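Spelling Lists and What They Leave Out

Posted 7 Apr 2018 by Skye Urquhart

The weekly spelling test remains one of the most widely used practices in elementary classrooms. Twenty words are sent home on Monday, the child copies them out each evening, and on Friday the words are dictated and marked. I used this routine for many years in the third and fourth grades at Buckley, and I defended it to parents more than once. I have since come to a different view, which I set out below for the families and colleagues who have asked.

My first concern is retention. At Buckley we kept the Friday scores in one notebook and the children's written work in another, and the two were seldom compared. When I did compare them, I found students who had scored 20 out of 20 on a list containing "believe" and "receive" and who misspelled both words in a letter written the following month. The words had been held long enough for the test and then released.
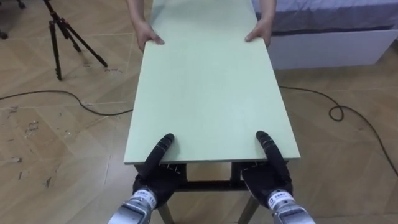
Two pairs of hands on a pale green board.

My second concern is the way the lists are put together. Many published lists group words by theme. A unit on weather may include "cloud," "temperature," "rain" and "lightning," which share a subject and almost nothing in their spelling. A child who studies such a list learns each word separately and cannot carry anything over to the next unit. A list built on "sign," "signal," "signature" and "design" gives the child a reason for the silent letter and a means of spelling other members of the family.

This approach is sometimes called word study. In my classroom it occupied 20 minutes a day, 4 days a week, in place of the copying homework. Students sorted words, discussed the sorts with a partner, and kept their own record of base words, prefixes and suffixes.

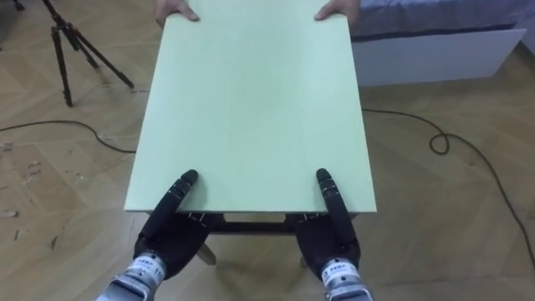
The sorting matters because it obliges the student to say why a word belongs where it has been placed. "Hopping" and "hoping" look nearly alike to a child of eight. Once the two base words are written beside them, most children can state the doubling rule in their own terms, and their own terms are usually adequate. I would ask teachers to resist correcting the wording if the idea is sound.

Parents have asked whether testing disappears altogether. It does not. I gave a dictation every second week, made up of full sentences. The sentences used words from the families we had studied, including several that had not appeared in any sort. The results were lower at first than the old Friday scores, and I advised families in writing to expect this. By May the dictations and the ordinary written work were in much closer agreement.

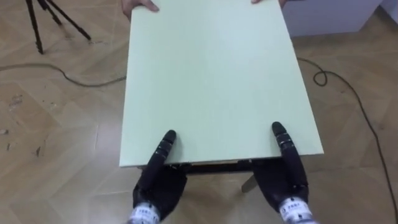
Held at both ends.

There is also the question of high-frequency words. A small number of words, among them "said," "does" and "again," appear so often that a student needs to write them correctly before any pattern is likely to help. I kept a class chart of 40 such words and expected them to be spelled correctly in all subjects. Some colleagues prefer a chart of 400. In my experience a list of that length is not consulted by children.

Teachers who wish to begin should start with one pattern and one group of students. A full change of program in the middle of a school year is hard on everyone, and the records will be difficult to read afterward. Inflected endings are a suitable first topic for third grade. Older students may begin with Latin bases such as "port" and "spect."
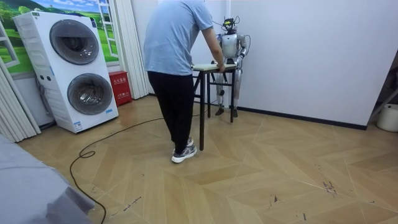

Leaning in at the small table.

I am aware that some districts require a weekly grade in spelling and that the decision does not rest with the classroom teacher. In that case the list itself can still be improved. Ten words from a single family, with two dictated sentences, will fit within the same Friday period and can be graded in the same column.

A later post will address the use of dictionaries in the fourth grade, including when a student should be sent to look up a word and when the teacher should simply supply it.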